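3.2 Viewer ratings and the shape of a season

The second part of the study looks at how viewers judge mystery series that run for a full season with one central question. We drew on 578 written reviews posted to Peng, a site where members rate television episode by episode. All of the reviews concern two series, Clatach and Drisbridge. Both open with a disappearance, and both hold the answer back until the finale. Reviews shorter than one sentence were left out.

Each review was read by two coders, who marked whether the writer complained about pace, plot or ending. Where the coders disagreed, the review was read again and a shared decision was made. Figure 2 is set in the kitchen.

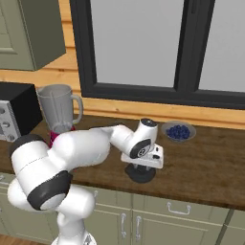

Figure 2. Kitchen counter with robot arm, computer rendering.

3.3 Results

Complaints about pace were most common in the middle of the season. For Clatach they began with the fourth episode, where the story leaves the main family and follows a side character for most of the hour. Drisbridge drew fewer complaints of this kind, though its middle episodes are longer. Reviewers seemed willing to wait if each episode settled some smaller matter before it closed.

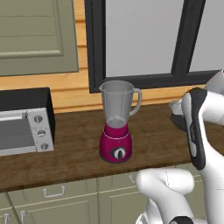
Complaints about the ending followed a different pattern. Viewers who had guessed the answer early did not rate the finale lower than those who had not. Several wrote that they liked being right. The harshest reviews came from people who felt that clues from the first two episodes had been dropped – a locked boathouse in Clatach was named again and again – and these writers often lowered their scores for earlier episodes as well.

We also compared the Peng reviews with a smaller set of comments from Illitz, a discussion board where viewers post while an episode is airing. These comments are short and often hard to code. Most deal with single lines or scenes, and few mention the plot as a whole.

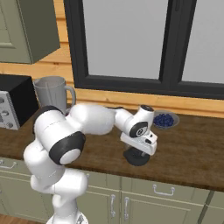
For this reason the Illitz comments were used only to check when attention fell off during an episode. In both series the number of posts dropped in the second half hour and rose again near the credits. We did not treat a drop in posts as a sign of boredom. A viewer who is absorbed in a scene may also stop typing, and the comments give us no way to tell the two apart.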